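Members of the Nilton works council visited the Nondport packaging site on June 4, 2021, at the invitation of Chia-hao Yang, who heads operations there.
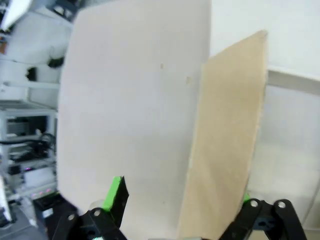 Staff at Nondport no longer sort returned packing material by hand for the whole shift. Panels such as the tan cardboard one, with its rough edge, are now handled by a gripper with green-tipped fingers – a task that once took up 2 posts. Both employees have moved to inspection, with training until September.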